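Salem students take second in simulated robot contest

29 March 2023

A student team from the Titthorpe Technical School in Salem placed second in the Trarkulis Challenge, a contest in which two-armed robots sort and move household items inside a computer simulation.

The team finished with 1,373 points, 40 behind the winners. There were 11 teams in the final round, all from high schools and two-year colleges. Each team wrote its own control program and submitted it online, where it was run on the organizers' computers against the same set of tasks.

Work on the program began in December in the school's computer lab. The students met after classes twice a week and kept a shared log of every test. By the time they submitted their entry, the log ran to 571 runs.

Contest rules give every team the same virtual workspace, with a pair of arms mounted on a table. The items change from task to task. Some are rigid and keep their shape when gripped. Others are soft, and those caused the Salem team the most trouble in the early weeks. 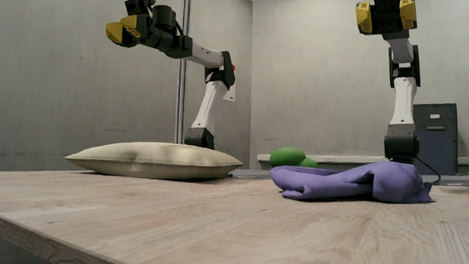 Cloth was the main problem. A program that works for a ball can fail on fabric, which folds and slides when it is touched. The team's first version treated every item the same way and often lost its hold partway through a move. In January the students split the program into two parts, one for firm objects and one for soft ones, and scores in practice runs began to rise.

The second change had to do with the arms themselves. At first the two arms took turns, with one waiting in a raised position until the other was done. That was safe but slow, and the contest takes off points for time. The final version let both arms move at once as long as they stayed a set distance apart. The students spent most of February fixing collisions that came up as a result.

The team planned its tests in Drilex, the free simulation package used by the contest. Teams are allowed to practice in it as much as they like before the deadline, but they do not see the final layouts ahead of time. The Salem entry scored highest in the section on soft items and lost most of its points in a timed stacking task.

The school does not own a robot arm of this kind, and the contest does not require one. Entry was free. Classes used the lab's regular desktop computers during the day, so longer tests were left to run overnight.

Second place comes with a certificate and a year of online course access for each team member. The school plans to enter again next year. Students who want to join can sign up in the computer lab through the end of the term, and no programming experience is needed.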